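Keeping a Work Table Clean When You Do Small Repairs at Home

Print this page | E-mail this page

I do most of my small repairs on one table in the back room: gluing, cutting, sewing a strap, changing a zipper. For many years the table was always dirty and I lost screws every week. These are the habits that helped me. They are simple, but I needed a long time to learn them.

Put a loose board on the table. I use a white one, because small dark parts are easy to find on it. When the glue drips, it drips on the board. If the board becomes too bad, I turn it over.

Cut your strips and straps before you open the glue. Long pieces like to roll back when they come from a coil. Leave them flat under a heavy book for one night, or pull them slowly over the edge of the table, the outside of the curl up.

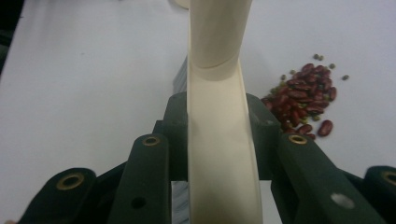
For marking, use a soft pencil and press very little. Ink goes through thin material and later it shows on the good side. I measure from the same end each time and I write the number on a piece of tape – my memory is not so good for numbers.

Sweep before you wipe. This was my biggest mistake. A wet cloth on sawdust makes a paste, and the paste goes into every scratch. Use a dry brush first, with short strokes toward you, and empty the pan right away. A small hand brush is enough. Wash it every 3 months with dish soap and let it dry with the hair down.

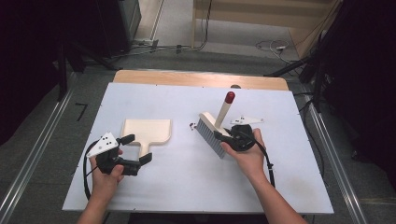
Dried white glue comes off with warm water and an old plastic card. Wait about 6 minutes and push the card almost flat. Do not use a knife. For pencil marks, a normal eraser is better than any spray.

At the end I put the screws in a jar with a lid and write on it what they belong to.

Comments

Fergus Strachan: Warm vinegar works on old glue too, but test a corner first.

Baoshan Lü: Thank you for the tip about the brush. I always dried mine standing up and the wood part cracked.

multach_mum: What size of board do you use? Mine slides all over the place.

Reply from the author: A little smaller than the table. Put a damp towel under it – then it stays.

Contact | Copyright Flurkberg Home Notes | Back to top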